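Zillo Lead-Through Teaching Kit, two-arm version: long-term review

The Zillo kit is an add-on for people who already own a pair of light arms and want to teach them jobs by demonstration. It consists of two passive leader arms, a foot pedal, a USB hub and a licence for the recording software. You hold the leaders, the working arms copy your hands, and the software stores joint positions, gripper opening and camera video for each attempt. There is also a hand-guiding mode, in which the working arms go slack and you push them through the motion directly.

We bought ours in May for the sorting bench at our Eltamville workshop. The price was 3,217 before tax, with leaders included and arms excluded. Since then we have recorded 1,823 demonstrations with it, nearly all of them bin-to-bin transfers of small parts.

Setting up

The leaders clamp to any bench edge up to 6 cm thick. The clamps are good. The supplied cables are too short for anyone who wants to stand to one side of the working arms, and we replaced them in the first week. Calibration means moving each leader to a printed pose and pressing the pedal, once per joint. The manual gives the poses in the wrong order for the left arm. Follow the numbers on the screen and ignore the manual.

The software found our arms and both grippers without help. It did not find the head camera until we had updated the hub firmware, a step mentioned only in the release notes.

Remote control

This is the part of the kit worth paying for. The leaders are light, the joints are smooth, and the lag is small enough that after an hour you stop correcting for it. Large movements across the bench are easy from the start. Fine work takes longer to learn, mainly the last few centimetres before a grasp, where wrist roll and finger opening both have to be right.

There is no force feedback. If a finger presses on the rim of a bin, the leader feels exactly the same as it does in free air, and the only warning is a beep when motor current passes a set limit. The default limit is too high for thin-walled bins. We halved it.

The trigger that closes the gripper has a long travel and a weak spring. Your own finger tires well before your arm does. We compared it with an older Groline leader set that we still keep, and the Groline trigger is clearly better, though its elbow joints are stiff and its software is no longer updated.

Hand-guiding

Hand-guiding is the weaker of the two modes. Gravity compensation holds an arm steady at mid-reach but lets it sink slowly when stretched out. One person can guide one arm well. Guiding two at once means leaning over the bench, and your sleeves end up in the video. We use this mode to set start poses and for very little else.

Two-arm work

Most of our recordings use three bins in a row, blue, red and white, with an arm either side. Tall parts are the awkward case. A part standing upright has to be approached from the side or gripped near the top, and the operator must choose one method and keep to it. Mixed methods in the same set gave us a policy that hesitated between the two. The kit cannot prevent this, but a text field for operator notes on each recording would help, and there is none.
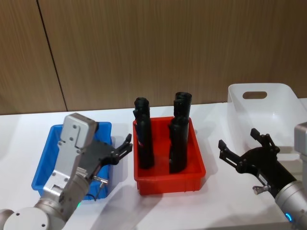

Two tall black parts upright in the red bin, with both grippers open.

The arms can also be made to hit each other. The software has a keep-apart zone, set as a single distance between wrists, and it takes no account of what is fitted to them. With our grippers we had to set it wider than we wanted, and reaching into the middle bin with both arms is now slow.

Recording and export

The pedal starts and ends an attempt, and a double press throws the last one away. It works every time. Files are stored per attempt and can be trimmed at either end. Export to the Fodor format is built in and ran without errors on our whole set. The browser for reviewing attempts slows badly with a large library. The maker states a limit of 4,000 attempts per project - ours was already slow to scroll at less than half of that. Splitting the work into one project per part type cures it.

Faults so far

One leader wrist encoder began to drift and was replaced under warranty. The pedal has lost two of its rubber feet. Nothing else has failed.

Good: light leaders, low lag, reliable pedal, clean export.
Bad: weak trigger, short cables, crude keep-apart zone, poor manual.

Recommended for remote control of two arms. For hand-guiding alone it is too expensive, and the mode already built into most arms will do.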